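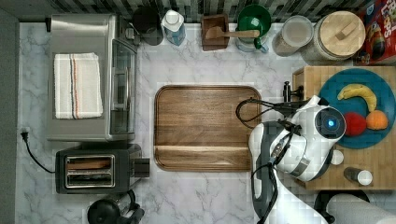 Ticket: breaker trips when two appliances run, kitchen counter circuit
Opened by: Kedir Yimer
Product: Cavix smart breaker, Plesa panel
Status: open

Entry 1
The Cavix app says "overload event" whenever the toaster and the toaster oven are on together. Fair enough, two heating appliances on one circuit is asking a lot. But it also logged the same event overnight with nothing running, and that is the part I want looked at. I don't accept that a toaster nobody touched drew anything at that hour.

Entry 2
Reply from Flarnano support: restart the app, then update the firmware. Did both. The app now has a nicer colour scheme. The overnight event came back.

Entry 3
Second reply says the house wiring is "likely at fault" and to call an electrician. I would like to know how that was worked out from a ticket. The old breaker sat in the same slot for 10 years and never tripped overnight. I'm not saying the wiring is perfect, only that it was there first.

Entry 4
Unplugged everything on the counter and left it that way for two nights. The log shows 47 overload events. My lights on the neighbouring circuit didn't flicker, and the breaker handle never moved. So either it tripped and reset itself 47 times, which it isn't built to do, or it is writing events that didn't happen.

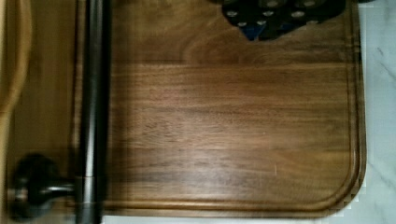 Exported the log and went through it line by line. Every false event has a reading of exactly 100 amps. Real trips have untidy readings with decimals. A round number like that looks to me like a default the software falls back on when it loses the sensor, and I said so to support.

Entry 5
Support says 100 is "within the expected range of values". Expected by whom? The breaker would have been off the wall.

They also suggested moving the Kanaan hub closer to the panel. I was doubtful, as I'd been told in May that the hub had no part in measuring current. Moved it anyway, from the hall cupboard to the shelf beside the panel.

Entry 6
No false events for two nights. I'm not calling that fixed. It went quiet once before, for most of a week, and started again with no change at my end.

If the hub position does matter, the fault is in how the app handles a dropped signal – it should show a gap and not an overload. Please pass that on to whoever writes the software. I don't want a replacement breaker until somebody has answered it.

Entry 7
Got an automatic message saying the ticket would close for lack of activity. There has been activity. Please keep it open. Log export attached again, same file as last time.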